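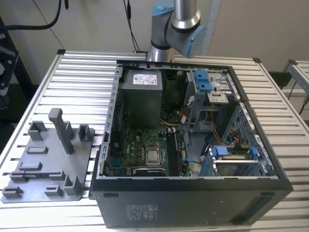

Figure 4.1 A desktop computer tower on its side, with the side panel removed.

Chapter 4
Counting Animals That Hide

Most forest mammals are hard to see. A leopard cat may live its whole life within a mile of a village and never be noticed. To learn how many live in a forest, biologists depend on signs: tracks in mud, scat, scratched bark, and hair caught on thorns.

The Hesdale Forest survey, used throughout this chapter, began in February with 15 walking routes. Each route followed a stream or ridge, where small cats tend to travel. By the end of the season the teams had recorded 3,816 signs, of which 740 came from cats. 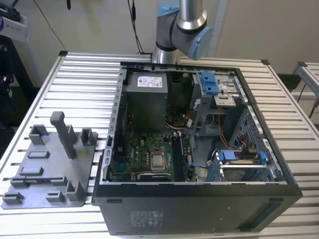

A sign is not an animal. One cat can leave dozens of tracks in a night, and rain can erase them by morning. Before a count of signs can become an estimate of population, two things must be known: how often an animal leaves a sign, and how long the sign lasts. Section 4.1 deals with the first of these. Section 4.2 compares Hesdale with the drier Escobedo hills, where tracks last longer but fewer are made.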